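Section 4 -- Trying the two end effectors side by side

Read section 3 first (joint limits, e-stop). Don't skip it.

You need: robot standing at the glass table, both arms powered, head camera on. Jastthorpe controller on firmware 279 or later. Older builds mix up left and right wrist, ask Deisy Ríos if unsure.

1. Clear the near edge of the table. Leave the tray.
2. Soft item on the right half of the glass, within reach of the right arm.
3. Left hand open, fingers spread, off to the side. Park it there.
4. Right arm down slow. Close on the cloth, stop at first contact, then add grip in small steps.
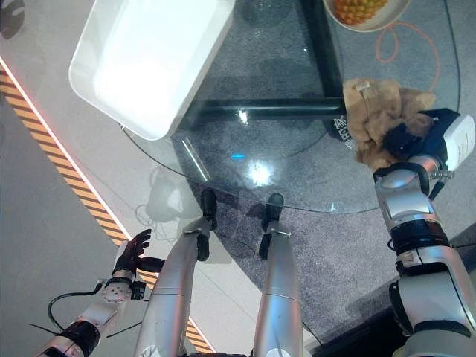
5. Hold for 41 seconds. Note any slip in the log -- time and grip value, nothing fancy.
6. Release, back off, repeat with the other end effector. Same item, same spot. Otherwise teh numbers can't be compared.

CAUTION: Glass top. Never drive fingertips straight down. Force limit stays at 4 until Katherine Chambi has signed the sheet.

NOTE: Glare on the glass can throw off the depth reading. Dim the overhead light or tilt the head a little, then re-run the Grundano camera check.

7. Now the crowded table. Bottles and cans to the far end, plate on the right, cloth near the right edge. Wrist cables need slack before you move -- check both sides.
8. Start the reach from low and right. Hand to cloth only, stay off the plate. 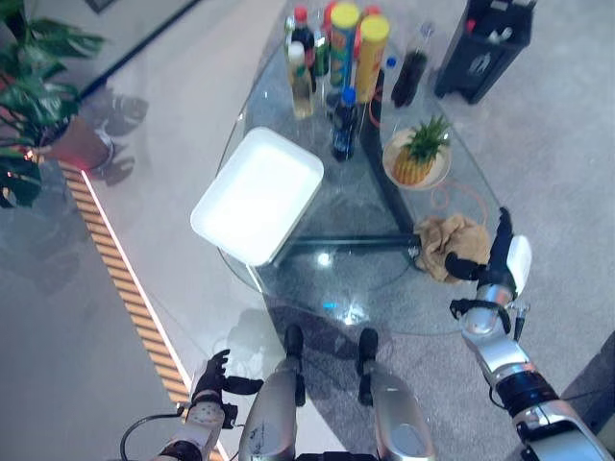
4.1 Troubleshooting

Fingers close but no grip value: reseat wrist connector, restart controler.

Error 596: left and right profiles swapped. Load again, left first.

Arm stops short of the cloth: table position is stale. Redo step 1 of section 3.

Still stuck -- log file to Jhonatan Huanca, with the profile name.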